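The night train, the wrong bag and a very small kettle

I've been meaning to write up the Drallmont trip since December and kept putting it off, mostly because I couldn't decide whether I'd enjoyed it. I think I did! My feet would give you a different answer, but they weren't asked.

So, the plan. A sleeper train up from Ukwood, leaving late in the evening, 4 nights in a rented flat above a key cutter's, and a lot of walking. I'd wanted to do a sleeper for years. I had this picture of myself in a dressing gown, reading something improving while the countryside slid by in the dark (never mind that you can't see countryside in the dark). What I hadn't thought through was the bunk, which was narrower than my ironing board, and the ladder, which had to be unhooked and put somewhere before you could open the door. I spent a good part of the night working out how to get to the loo without landing on my own suitcase.

I did sleep, in the end, in bits. There's a stretch after two in the morning where the train just stops. No station, no announcement, nothing but a sort of ticking from under the floor. I lay there feeling very cosy and slightly worried, and the next thing I knew someone was knocking with a paper cup of tea and a biscuit and it was light outside.

Food on trains is a subject I could bore you with for hours. My family are sandwich people, foil-wrapped, eaten before the train has left the platform. I'm more of a grazer. I like a bit of everything lined up in front of me and nobody hurrying me along, and I'll happily make a bag of crisps last three counties.

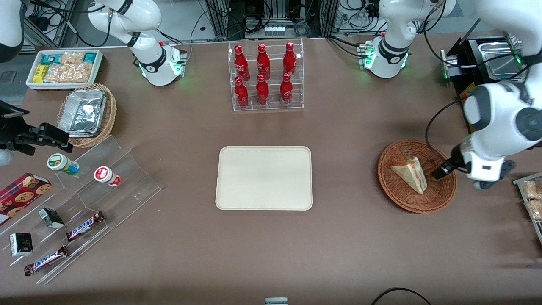

The buffet car on the way up was shut, by the way, so do take your own. Coming home it was open and I had a toasted cheese thing that was hotter than the sun in the middle and fridge-cold at both ends. Still ate it.

Anyway, Drallmont. It's a hilly town and all the maps lie about that. You look at a street and think, lovely, five minutes, and then it tips up in front of you like a drawbridge. My phone told me I'd climbed the equivalent of 33 floors on the first day and I was in bed by half past eight. The flat was fine. Clean, bit chilly, and the smallest kettle I have ever seen in my life. One mug. One! If two of you were staying you'd have to take turns.

The wrong bag business happened on day two. I'd left my rucksack in the lockers at the station while I went looking for the old tramway, and when I came back and opened what I thought was my locker, I pulled out a navy rucksack, same make, same grubby straps, and walked all the way back up the hill with it. It was only when I went to get my slippers out that I found a pair of swimming goggles and a book about bees. The lock had never caught properly on either door, apparently. Back down the hill I went. The woman at the desk was very nice about it and mine was still sitting there, one locker along, and I do hope the bee person never knew.

The tramway itself is worth the bother. It hasn't run in 60 years but you can walk nearly the whole length of it, starting behind the Dufour bakery and coming out at the top by the reservoir. The rails are still there in places, sunk in the grass. It was foggy when I went up and there wasn't a soul about apart from a man with two whippets in matching coats, who said good morning so firmly that I said it back twice.

I'd allowed an hour for it and took nearly all afternoon. There's a bench about halfway which I recommend, and a bit just past the second bridge which I don't, as it turns into a stream after rain and you come out of it with wet socks. Take spare socks. I say this every single trip and I never take spare socks.
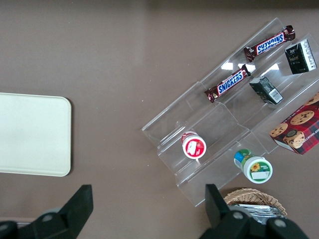
On the last day I got the bus out to Pladberg, which everyone had told me was prettier. Hmm. It's got a nice square and a clock that plays a tune on the hour, and the shops are the kind that sell candles. I had a perfectly decent bowl of soup and bought a tea towel. But I kept looking at my watch, and I got the early bus back so I could have one more go at the hill before it got dark. That probably says something about which place I liked best.

Would I do the sleeper again? Yes, but I'd pack a smaller bag and keep it on the bunk with me, and I'd wear something I didn't mind being seen in on the corridor at three in the morning. I'd also pay the extra for the lower berth. It wasn't a lot more and I was being stubborn about it.

I'm already looking at the spring timetable. If anybody has done the route in the other direction, down through the valley, let me know in the comments whether you get the views at breakfast time, and whether the tea is any better.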